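Section 4. Recording a full season of Geststead on the Besel box

21 comments
300 shares

This section explains how to set your Besel recorder so that it keeps every episode of a reality series, including the live elimination shows. We use Geststead on the Kokcombe channel, but the steps are the same for other series. Before you start, please finish Section 3 (channel search). 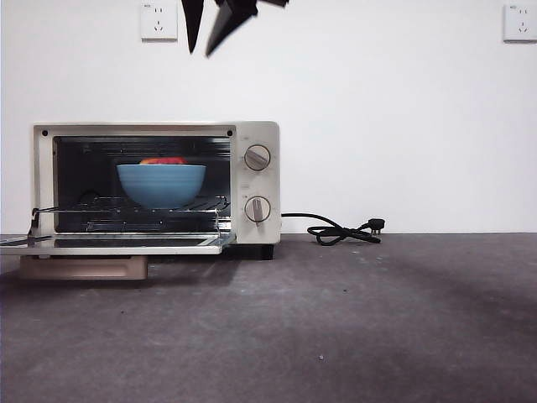
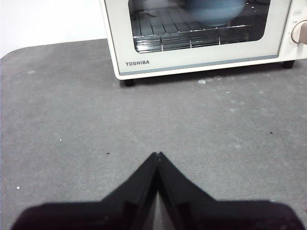

One reader wrote to us that her box recorded all the daily episodes but stopped before the vote result, and she asked if the recorder was defective. It was not. The live shows often run longer than the guide says, and the box follows the guide. Step 5 corrects this.

1. Press GUIDE and go to channel 1466.
2. Find any future episode of Geststead and press OK. Do not choose one that is already running, or the first part will be missing.
3. Select "Record series". If you see only "Record once", the guide is not fully loaded. Go back, wait a few minutes and try again.
4. Under "Episodes", choose "New only". With "All", the box will also save the morning repeats, and they take the same space as the first showing.
5. Under "End time", change the value from 300 to 600. The number is in seconds, so the recording will now continue for ten minutes after the planned end.
6. Press the green button to save. A small red circle must be next to the title – if there is no circle, the setting was not stored.

Note: The reunion show and the casting special are listed under different titles. The box does not recognize them as part of the series. You must add them separately, with steps 1 to 6.

Note: If two live shows overlap, the box gives priority to the series that you added first. You can change the order in "My series" with the yellow button.

Caution: Do not disconnect the power while the red light is on. The episode in progress can be lost, and in rare cases also the series list.

Caution: When the disk is nearly full, the box deletes the oldest episodes without asking. To keep the first episode, where the couples are introduced, open it in the list and select "Protect".

Owners of the older Lecomte remote do not have a green or yellow button. Press MENU and choose the same functions from the list on the right side.

Text of this section revised January 2018. The pause between seasons normally starts in April. You can leave the series setting active during this time, it uses no disk space.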